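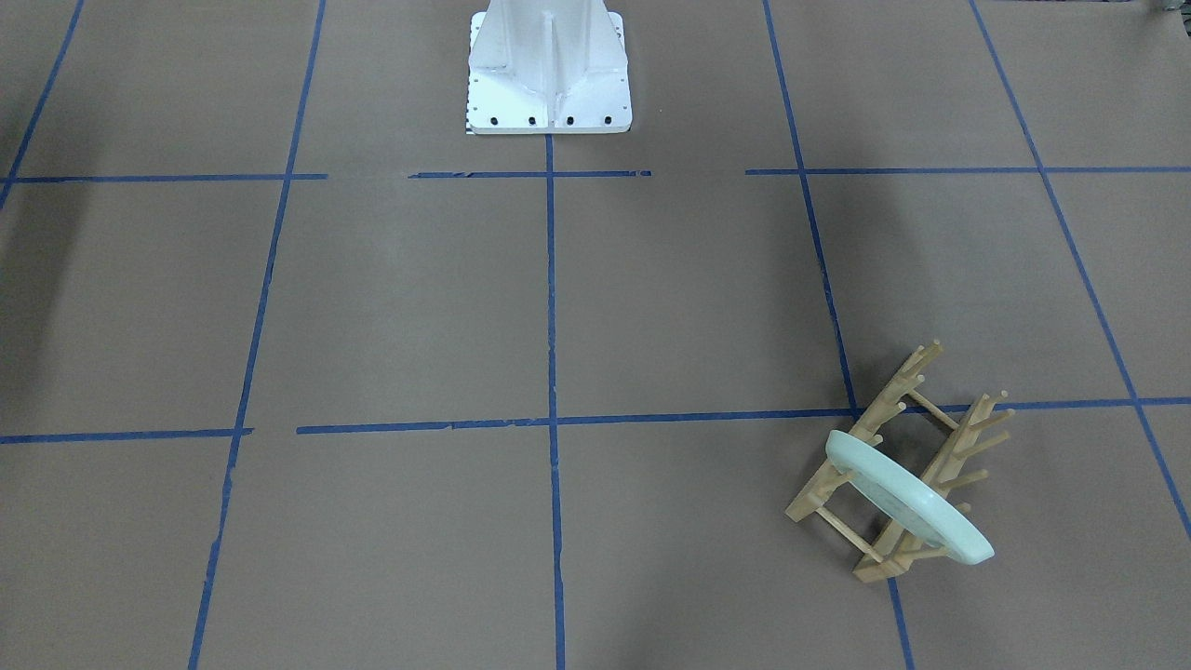 Session 4: Bolting down, taping up, and the dish rack

Handout for the Palier evening group, revised 2023-05-05

Welcome back! Last session we got power to the joints and made some alarming noises, and I promised that this time we'd give the thing a job. The job is a plate in a wooden dish rack. I've called the exercise Rimness because I spent so long fussing over how you get hold of a rim, and the name stuck before I could think of a better one.

You'll need the base bolted down, your two arms parked out of the way, a roll of brown kraft paper, a roll of blue painter's tape, the rack, and one plate. Please borrow the workshop plate and leave your grandmother's at home.

1. Check the base before anything else

Go along the front edge of the mounting plate and put a wrench on every bolt. Then do the sides. I know you did this last time, so did I, and I still found one I could turn with my fingers. A base that rocks even a hair will give you an error that looks exactly like a software problem, and you'll spend your whole evening in the wrong place (I spent mine reading Ragnheiður Lund's kinematics notes, which were perfectly fine).

Our pedestal has welded fins running down to the foot, so there isn't a lot of elbow room for a socket. Use the short open-end wrench from the Sinico drawer and put it back when you're done, please.

2. Paper

Roll it out wide and start smoothing from the base outward. Small creases won't hurt you. What you want to get rid of is anything that bunches up, especially at the edges, where a rack foot can catch on it and swing around when you nudge it. Trim the paper to fit neatly against the mounting plate and don't tuck it underneath.

3. Tape

Start with the center line. It should run straight out from the middle of the front of the base, and every other line gets measured from it, so take your time over this one. I snap a chalk line first and then lay the tape along it. After that, mark out your other lines at 300 mm and lay those.

Do you need one unbroken strip for each line? No. Mine are made of pieces, with gaps and ragged ends all over the place, and I've stopped caring. Tear it by hand if you like. But do think about where the gaps end up — a crossing is something you'll want to point a camera at later, so I try to keep good tape there and let the breaks fall somewhere else.
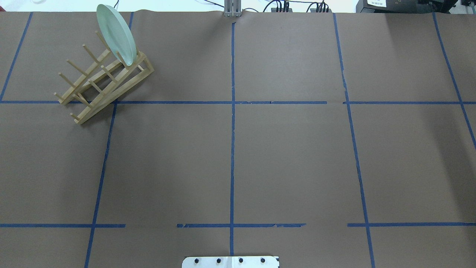
Rack over on the far left, base plate at the bottom.

4. Placing the rack

The placement card tells you which cell to use and which way to angle the rack. Set it down, step back, and look at it from the base side and then from the other end. Left and right swap when you walk around, of course, and every group gets caught by that once. To keep everyone sane, all the cards are written from the robot's point of view: left means the robot's left, and far means away from the base.

The rack doesn't have to sit inside a cell. Let it straddle a line, turn it on the diagonal, be a bit careless! If you line it up beautifully every time you'll end up with a program that only works for tidy people. Vusumuzi Shabalala ran the November group this way and I've stolen the idea wholesale.

Once it's down, slot the plate between the pegs and give it a light tap. It should lean and stay leaning. If it slides, move it along to another pair of pegs and write down the change on your card.
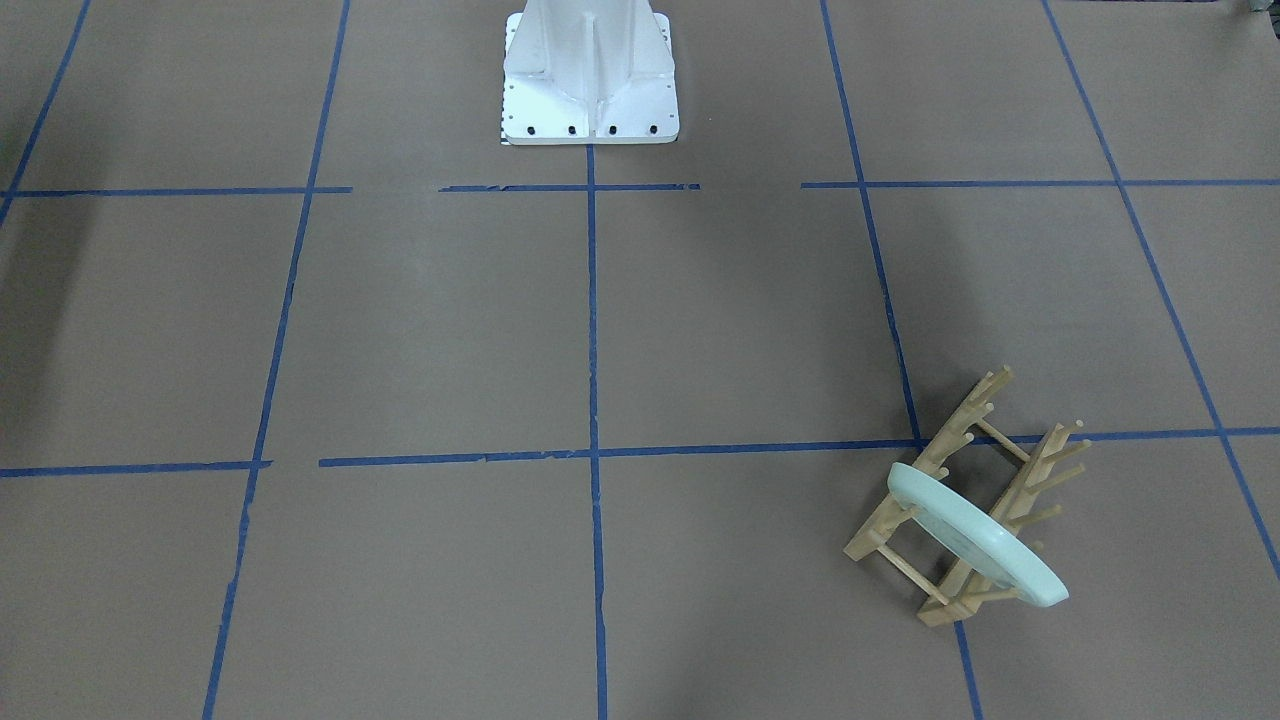
Now for the dull part, which is writing things down. For each placement I want the cell or cells the rack touches, the direction of its long side, and where the plate sits along it. A pencil sketch is fine. Mine look like a ladder that's been stepped on, but I can read them.

Don't start a run until the sketch is done. Please. I once let a whole session go by on the promise that we'd fill in the cards afterward, and what I had at the end was a log file 1444 lines long and no idea which line went with which placement. I kept it for a week out of guilt and then deleted it.

5. Looking at the tape from the wrist

With the arm still under manual control, bring the wrist camera over a crossing and hold it there. Save a still. Then move off, come back to the same joint values, and save another. Open the pair side by side and see how far the crossing has wandered between them.

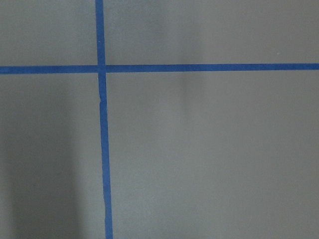

Pick a feature you can find again without squinting. The corner where tape meets tape is good, and a little nick in an edge is even better, as long as you note which edge it's on. Shadows are no use at all for this. They move when you do, and the overhead lights in our room are not what I'd call consistent.

If the two stills disagree by more than the width of the tape, go back to step 1 and do the bolts again. If they disagree by less, write down the difference and carry on. We'll use it next time when we set the approach distance for the rim.

Colors can look quite different from one camera to the next, by the way. Leave the white balance alone until everyone has their stills saved, otherwise you can't compare with your neighbor.

6. Before you leave

Park the arms and switch off at the Daly box (the wall switch alone doesn't do it). Leave the paper and tape where they are, and put your cards in the tray with your initials in the top corner.

For next time: read the Lund notes up to the section on wrist offsets, and bring one question about it. Bring two if you have them, I usually do. We'll start with the rack out on the robot's left and no arm motion faster than the slow setting, so nobody needs to be brave on the first run.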